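Cleaning an old grey storage bin before using it for toys again

Posted by Bhavana Rai, 02/03/2023
Tags: storage, cleaning, plastic

I've got a big grey bin that has been used for all sorts over the years, mostly garden things and leftover decorating stuff. I'd like to use it for the children's toys. It sits on a table in the back room at the moment and gets filled with whatever is lying about.

The bottom is in a poor state. It's scratched all over, there are chalky specks that don't brush out, and at the back there's a white patch with a ragged edge where it has chipped away to the darker grey. There's a yellowish smear on that as well. The sides are fine apart from a few scuffs. It also has two small holes in the floor.

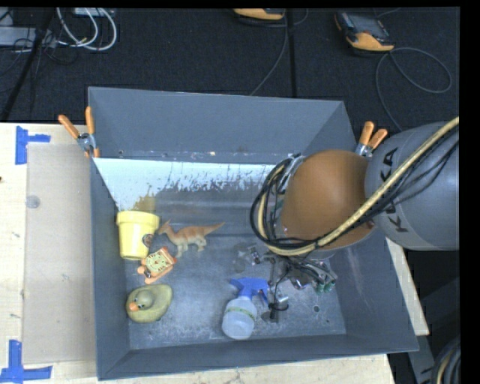
I've tried washing-up liquid and a sponge, then a paste of bicarb. Neither made much difference to the white part. Is it worth carrying on or should I buy a new one? The shop in town has a Derer one, 60 litres, but it's smaller than mine. My youngest is 2 and still puts things in his mouth, so I don't want flakes coming off on the toys.

Kimie Ichikawa
Posts: 31

Take everything out first and do it outside if you can. Chalky specks are often limescale or dried plaster. White vinegar mixed half and half with warm water, left for twenty minutes, will shift limescale. Test a corner first. Don't mix it with bleach.

The white patch sounds like old paint to me, going by the chipped edge. Vinegar won't do anything to that. Try lifting an edge with a plastic scraper, the sort you get for ceramic hobs. A metal one will leave more scratches and they hold the dirt. If you don't know how old the paint is, don't sand it. Keep it damp while you scrape and wipe up the bits with kitchen roll.

For the smear I'd use a little cooking oil on a cloth, then wash it off with soapy water. It works on sticky residue but not on a proper stain.

Shigeru Mizuno

Just get a new one, they're not dear.

Serpil Sönmez
Posts: 80

I'd clean it but keep it for something else. You can scrape off most of it and still have flakes a month later, and with a child that age I wouldn't bother. Use it for outdoor things. The holes will let water out, so it would do for wet wellies or flowerpots.

If you do keep it for toys, line the bottom with a piece of washable mat cut to size. Mine was an offcut from Flukow. Wash the toys before they go back in, and keep any cleaning sprays in a cupboard.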